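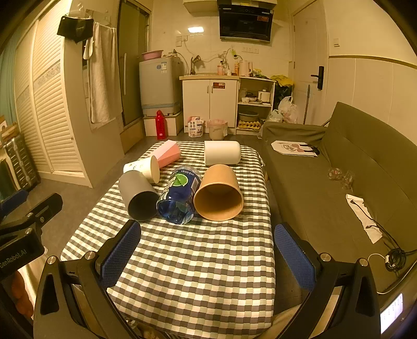 Cups and the lime bottle on the checkered cloth, sofa side.

Print this entry | E-mail this entry

November, evening

Cleared the table today. I had been putting it off since the weekend of the Zulstead visit, and the cloth has to go in the wash before Berwyn Kemeys gets here. It is the green, white and gray check one and it shows every coffee ring.

Everything on it was lying on its side by the time I got to it. The paper cup went in the trash. The tan cup I am keeping, because it is the only one the right size for the small coffee. The pink container I nearly gave to Deming last spring and I am glad I didn't, it does for pens. The gray one will go by the sink with the brushes. I don't know what to do with the white one. I put it on the shelf for now.

The bottle with the lime on the label goes back for the deposit with the others in the hall. I have two bags of them out there.

Deming Tang called at 6 while I was folding the cloth and we talked until the rice was done. The new job at Drestico is fine, long hours, the bus is bad. Deming wants the recipe for the lentil thing and I said I would write it out, then could not find the card. It may be in the Nosico tin with the sewing things – I will look tomorrow.

Washed the cups in one go and left them upside down on a towel in the kitchenette. There is not enough counter for a rack and I am tired of moving one around. Wiped down the table too. There is a long scratch near the kitchen end that I had forgotten, as the cloth always covers it.

Pulled the cushions forward on the green sofa and found a pencil and the receipt from Eze, which I need for the lamp. The lamp still flickers. If they won't take it back I will try a different bulb.

Cloth is soaking in the tub now. The plain white one is too short for this table but it will do for a night or two. Berwyn won't care.

Still to do: hall closet, deposit bottles, recipe for Deming, call about the lamp. Bed early.

Contact | Copyright, all entries | Back to top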